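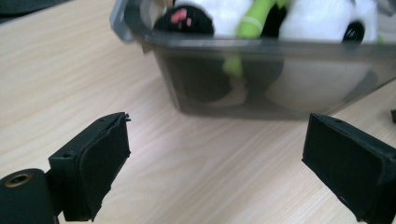

The fingers at the near side of the toy bin, open.

Home Projects | Build Log | FAQ | Parts | Contact

Hand-Held Gripper Build: Frequently Asked Questions
By Uyên Phan
4 min read

These are the questions I get most often by email and at the Chiba Street shared workshop, where I built the gripper. I call the project Illard. The files are on the Parts page.

What does it do?
You hold it and squeeze the trigger, and two fingers close. A camera on the body records what the fingers do. I use the recordings to teach a small arm on my bench to pick up soft things and put them somewhere else.

Why soft toys?
They are cheap, they don't break, and they change shape when you grab them. A block is easy to pick up. A plush panda with a round head is harder, and the fingers need to close a good distance before they have hold of anything.

How many recordings do you have?
352 as of Jan 15, 2024. I delete the ones where I bumped the table or let go too early, so the number goes down sometimes.

Does the bin have to be clear?
No. I use a smoky gray one. With a fully clear bin I got more glare from the ceiling lights. A solid one works too, but then I can't see from the side how full it is.

What are the fingers made of?
They are printed in black flexible filament. I print them flat with the inner face up. Edges come out ragged if the filament has picked up moisture. Dry it for 6 hours and they get better. I don't trim the edges unless they catch on fabric.

Can I print them in something rigid?
You can, but they slide off plush. If rigid is all you have, glue a strip of rubber shelf liner to the inner face and replace it when it gets shiny.

Do I need a motor?
Not for the hand-held version. The trigger pulls a cord. The arm version uses one servo, and the same fingers fit both. Keep the screws from the first one, as they are an odd length.

My fingers don't meet in the middle. What did I do wrong?
Usually the cord is too long. Take out the slack with the trigger released, then tighten the clamp. If one finger still lags, check that its pivot turns freely before you touch anything else.

How far should I set the camera from the fingertips?
Far enough that both tips show when they are fully open. Mark the position on the rail. If it moves, earlier recordings won't match the new ones.

Can I come and try it?
Yes, the workshop has open bench night twice a month. Write first so I can bring it. I will be away for the first half of February.

Related
Stoko bench arm, part 2: wiring
Penditz trigger: printing notes
Drying filament in a food dehydrator
Cord or cable?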